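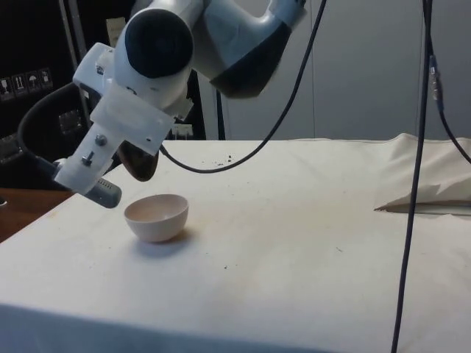
The Stalura hand mill is supplied with the clamp, the hopper and the crank packed separately, and all three must be fitted before you put any grain in. Choose a table or worktop that does not rock. The clamp plate is held by two bolts. They do not sit level with each other: as on the slanted white plate in the picture, one is higher up and the other is slightly lower and to the left. Start both by hand before tightening either.

Fitting the mill

1. Open the clamp fully and slide it over the edge of the table.
2. Turn the clamp screw until the pad meets the underside, then give it one more half turn.
3. Tighten the upper bolt, then the lower one, with the small spanner in the accessory bag.
4. Push the crank on to the shaft with the flat sides lined up. Fit the wing nut.
5. Drop the hopper into the collar and turn it clockwise until it stops.
6. Turn the crank slowly through one full circle. It should move freely. If it catches, go back to step 4.

Caution: Do not turn the crank with the burrs fully closed and no grain in the mill. This wears the burrs and leaves grit in the first batch.

Note: The clamp pad can mark soft wood. A folded tea towel under the pad is enough to prevent this. Do not use a rubber mat, as the clamp will creep.

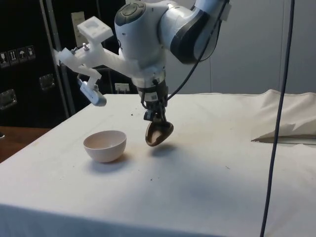

Grain should be clean and dry, and at room temperature. Pick out stones and husks before filling. A wide scoop with a shallow bowl, like the oval wooden one shown, spreads the grain out so that anything that should not be there is easier to spot. Metal scoops may be used, but keep them clear of the hopper while the crank is turning.

First milling

1. Set the adjusting ring to 4.
2. Put a small handful of plain white rice into the hopper and mill it. Throw the result away. This clears any dust left from the factory.
3. Fill the hopper with wheat to the line inside the rim. Do not press it down.
4. Place a bowl under the spout and turn the crank at a steady pace.
5. Rub a little of the flour between your fingers. For finer flour, close the ring by one mark and mill again.
6. After 15 minutes of milling, stop and feel the burr housing. If it is too warm to hold, let it cool before going on.

Caution: Do not mill oily seeds, nuts or coffee. They clog the burrs and cannot be washed out.

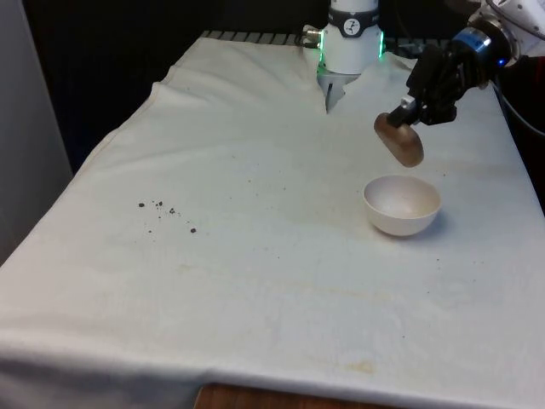

Oats are softer than wheat and need a wider setting, with the ring opened by two marks. Rye can be milled at the same setting as wheat but takes longer to pass through. Maize must be cracked first on the widest setting and then milled a second time.

Cleaning and storing

Brush out the hopper and burrs after every use. Never wash the burrs or leave them to soak. The hopper alone may be washed by hand.

Spare burrs are sold as a pair, part number 203.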